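# Skiltham vegan menu notes

Menus and meal notes from places in Skiltham that say they feed vegans. Last checked October 20, 2021.

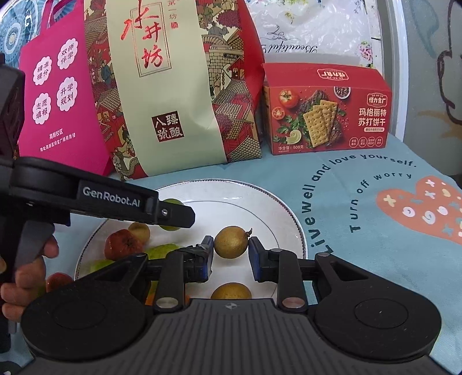 I started keeping this file after the third time a "fully vegan option" arrived with a pat of butter on it. It holds 149 dishes from 22 places. Treat it as one hungry person's record, with corrections from Ayana Belay, who eats out more than I do and complains less.

## What's in it

- `dishes.csv` - one row per dish: place, name on the menu, price, what the staff said, what came to the table
- `places.csv` - one row per place, with opening hours as painted on the door (often wrong)
- `notes/` - longer write-ups, one file per visit, not all of them finished

The column that matters is `claim`. It takes one of these values:

| value | meaning |
|---|---|
| `menu` | printed on the menu as vegan |
| `staff` | someone told us it was |
| `kitchen` | someone went and asked the cook |
| `guess` | it looked fine and we ate it |

I trust `kitchen`. I half trust `menu`. I put very little weight on `staff`, having been told with great confidence that honey is a plant.

## Places that get asked about

**Talum.** People keep writing to say I'm unfair to it. The lentil stew is good and I've had it four times. The flatbread is brushed with something shiny, and I've been given two different answers about what that something is. It stays at `staff` until the answers match.

**Dela Peña.** The jackfruit adobo is marked `kitchen`, and it earned it. The "vegan flan" was off the menu on every visit, so I have no row for it and won't be adding one on the strength of a poster.

**Lotine.** Seven dishes listed, all `menu`. The mushroom pie is mostly pie. Several reviews call the cashew cheese board life-changing - I found it cold, small and dear. Ayana disagrees, and her note is in `notes/lotine-2.md` if you want the cheerful version.

## Known problems

- Prices were mostly taken in May and I'd expect a good few to have gone up.
- Fryers. Hardly anywhere says whether the chips share oil with the fish. The `fryer` column is blank far more than it is filled, and blank means I don't know. Please stop reading it as "fine".
- The `taste` score is mine alone, out of ten, and I'm hard on aubergine.
- Breakfast is badly covered. I don't get up for it.
- Two rows have no place name. I can't read my own handwriting.

## Don't use this for allergies

Someone asked whether the file could be used to plan a meal for a guest with a nut allergy. No. A dish without dairy may be full of cashews, and I wrote none of this with allergies in mind. Ring the restaurant.

## Sending changes

Open an issue with the place, the dish and when you ate it. A photo of the menu helps. "My friend says it's amazing" does not. If you work there, say so - I'll still add the dish, with `source` set to `owner`, and readers can make of that what they like.

I don't take free meals, and so far only one has been offered (soup).

## Licence

Copy it, change it, print it out. If you put it in an app, keep the `claim` column, or you'll be passing off my guesses as facts.

Kept by Tiruwork Beyene.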